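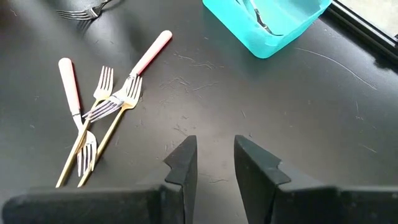

Ticket: Cutlery sorting, shared table at Traltau
Status: open
Priority: low (but I love this one!)

Problem
Forks keep landing in one heap on the dark table and then go back into storage mixed up. The old Nurnora sorting list only says "fork" and "knife", and that's no help when the handles come in white, pink, red, wood and gold.

Tuesday, first look
Went through the list at the table. It has 16 lines and 3 of them say exactly the same thing, so no wonder people give up and dump everything together. The turquoise container on the table doesn't appear on it at all. Added it.

Step 1: Sort by handle
Tried going by handle color first and wow, what a difference! White and pale pink are easy to tell apart even when the forks lie across each other. Gold is the trap: on some forks it's only the tines, so look at the handle before you decide. The wooden-handled fork has golden tines and still goes under wood.

Step 2: Spread before picking
Much better with the pieces laid out in a loose band. The knife stands out right away, and so does the gold fork off by itself. The two red handles are still close together, one coral and one pinker, so I gave them a single line on the list.

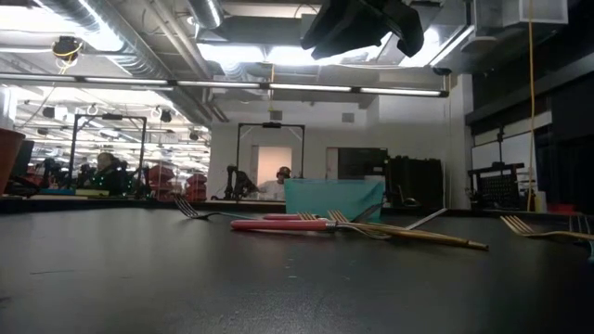 Step 3: Fix the labels
Printed new ones from the Oltmanns template. At size 74 the word "wood" ran off the label, so please stay smaller. Scan at 300 dpi if you want a copy for the Ziltow kitchen, they've asked for one too!

Still to do
Plain silver forks need their own line. Table could use a wipe, there are specks all over it.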